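Speaker notes, Thursday session: Is the Kurkberg kitchen kit worth buying?

1. Opening (keep it short)
Say who I am. I have no deal with Kurkberg. Hạnh Khương got us the trial kit and will take the harder questions afterward. Ask for hands: who has watched a vendor demo and believed all of it?

2. What the brochure promises
"Handles any household item." Read it out slowly. Any? They list 22 items, and most are boxes. Boxes are easy. The paper towel roll and the thin wire holder are the two I'd ask about first.

3. The table test
Show all three, then pause. Ordinary wooden table, the usual clutter left on it.

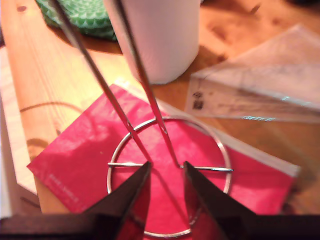
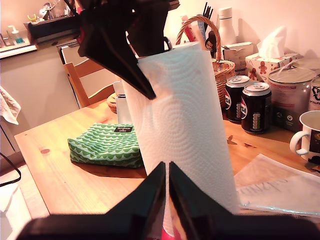
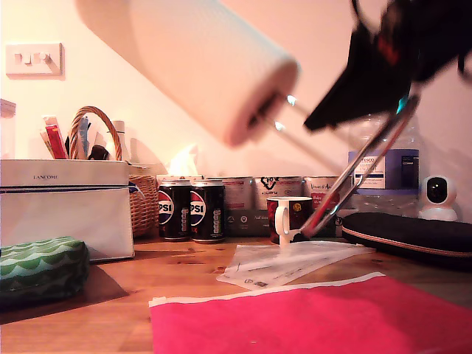

4. What I'd want before paying
- A failure count. The sales sheet says 70 percent "task comfort." I asked what that means and got a second sales sheet.
- Runs on a table the vendor didn't set up.
- The price of spare fingers, in writing. The kit is $3000 and the service plan is $40 a month. Do the fingers fall under the plan? Still no answer.

5. Compared with Futine
Slower on paper, but their manual lists what it can't pick up. I trust that more. Don't oversell it, we haven't had one on loan.

6. Questions
If someone asks whether I'd buy: not this version. Ask me again in November.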